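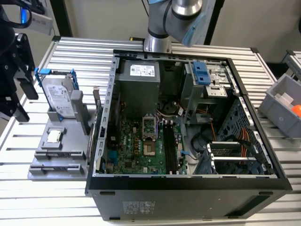

Desktop tower opened up on the bench, CPU socket empty.

Visits > Trade and Industry > Clitbridge Reuse Center Open Day

Clitbridge Reuse Center Open Day, 18 May 2025

I have driven past the old Parsa carpet warehouse in Clitbridge for years without knowing what had moved into it. The county's reuse center has been there since February of last year, and on Sunday it opened its doors to the public from ten to four. I went with my brother-in-law, Thabiso Jacobs, who had a dehumidifier and a box of chargers to drop off anyway.

Parking was in the field behind the building. It had rained overnight and the lower half was soft, so most people had lined up along the fence. There was a short wait at the front door while names were taken for the tours. We got the 11:15.

The building is divided into three parts. Furniture takes up the most room, on the left as you come in, then household appliances, then a smaller area at the back for electrical goods and computers. Upstairs there is a classroom and the offices, which were not part of the tour.

Our guide was Munther Haddad, the floor manager. He gave us the main numbers first. In its first full year the center took in 2,868 items of furniture and sent 2,274 of those back out, either sold in the shop or passed to families through the housing office. The rest went for wood chip or scrap. He said the ones that fail are nearly always upholstered, and the usual causes are a missing fire label, pet damage or damp. A solid table can nearly always be saved.

We spent the longest in the furniture section. Pieces come in through a roller door, get a paper tag, and wait on the floor by type. The wardrobes were the biggest group that day, standing two deep along the wall. Haddad said they are hard to move on, as newer apartments do not have the ceiling height. Several had been cut down and made into linen cupboards, and these were priced at $60 to $85 in the shop.

A woman was recaning a chair seat at one of the benches and let people try a few strands. It is slower than I expected. She had been on the same seat since Friday afternoon and was a little over halfway. She soaks the cane in a plastic dishpan and keeps a spray bottle handy for the part already woven. Next to her were six dining chairs with the old varnish stripped off, waiting for oil.

The appliance area is run along different lines. Everything is cleaned first, then tested for electrical safety, then run through a full cycle. Washing machines are tested with real laundry, which comes from the swimming pool across the road. The pool gets its towels washed free and the center gets its test loads. Refrigerators are run for two days with a thermometer inside. There was one chest freezer by the door marked for parts, and a man on our tour asked if he could buy the lid. He was told to ask in the shop.

We went through the computer section fairly quickly. The group had got strung out by then and the noon tour was coming up behind us. Donated drives are wiped or destroyed, and you can ask for a certificate at the front desk. Thabiso asked about the chargers and was told they take any that have the label still readable. He had to take four of his home.

Lunch was served under an awning by the loading dock. There was a grill with burgers and corn, and a stand from Pamine, the bakery on Mill Street, with cheese rolls and a lemon cake. The rolls were sold out by 12:30. Seating was on chairs from stock, each with its price tag on, and at least one set was sold while people were eating on it.

In the afternoon there were two talks in the upstairs classroom. We went to the first, on looking after wooden furniture. The speaker recommended keeping pieces away from radiators, using wax no more than once or twice a year, and leaving silicone sprays alone. She passed around a drawer with dovetail joints so we could see where it had been reglued. The second talk was by Volteo, the company that put the solar panels on the roof. We skipped that one, but there was a handout saying the array has 125 panels and covers most of the building's daytime use in summer.

The shop was crowded and the line for the register went back past the lamps. I bought a small bookcase for $25, pine, with one shelf replaced. It fit in the car with the front seat pushed forward. Thabiso looked at a dehumidifier, which seemed to me to defeat the purpose of the trip, and did not buy it.

A few practical points for anyone planning to go. The shop is open Wednesday through Saturday, nine to five. Drop-offs are at the side gate and close an hour earlier. They do not take mattresses, tube televisions or anything with a gas fitting. Larger pieces can be collected, but the wait at the moment is three weeks. The ground floor is level throughout and there is an elevator to the classroom.

Chair caning classes start again in the fall. The sign-up sheet was at the front desk and had one page filled when we left.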